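February 2024
Notebook, audience reaction study (Plendell debates)

Okay, catching up on the notebook before I forget what I did. The applause coding for the Plendell mayoral debate is finished, all four sessions of it, and I'm happier with it than I expected to be.

Quick recap for anyone reading over my shoulder: we want to know if people watching at home like a candidate more when the hall laughs or claps at a line, even when they don't care for the line itself. The moderator in Plendell asked for quiet at the start of every session and the hall behaved for maybe ten minutes each time. Great for us! If they'd kept quiet we'd have no study.

I marked 34 audience outbursts in total. Laughter is easy. Applause is easy. What drove me up the wall was the "ooooh" (you know the one, when somebody brings up the parking contract) because I can't decide if it belongs to the speaker or to the person being spoken about. Melati Saragih says code it as its own thing and stop fussing. She's right, so it's now code 4 on the sheet, and the old "mixed" code is gone. If you have a copy of the sheet with "mixed" still on it, please throw it out.

Makokha got by far the biggest laugh of the whole series with the line about the ferry timetable. I've listened to it so often that I can do it in her voice. Standberg got more applause overall, but a lot of it comes from one corner of the hall, stage left, and starts before he's finished his sentence. Supporters, surely. I've put a star next to those and we should talk about leaving them out of the main comparison.
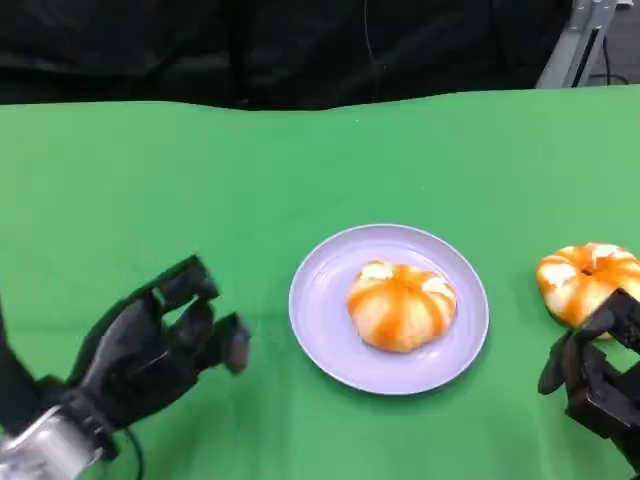 Next problem, the stripped versions. For the home viewers we need each clip twice, once with the hall sound and once without, and the candidates' mics picked up more of the room than I'd hoped. Veltiveck (the audio cleanup program, not the town) does a decent job on clapping and a terrible job on laughter. It leaves this underwater gargle behind the voice. I tried it on the ferry line with the strength turned down and it's better, but you can still tell something's been taken out. Melati's idea was to cut to the moderator's feed for those moments, which has much less room in it – only then the candidate sounds far away, and that could change how people rate her too. Ugh.

For now: 24 clips that clean up well enough to use, the rest parked in the folder called "gargle."

Sample size. I keep going back and forth, but we've got money for 500 viewers, half per version, and I'd like to spend it in one go before April, when the runoff ads start and everybody in Plendell has already made up their mind.

To do:
Re-code session two, I was tired and it shows
Ask the station for the separate mic tracks (again)
Have Melati code a batch without seeing mine, then compare
Rewrite the likability question, "warm" and "friendly" are the same question
Find out if the radio audience heard the hall at all

Also, the good headphones are in my desk drawer, top left. Please put them back there.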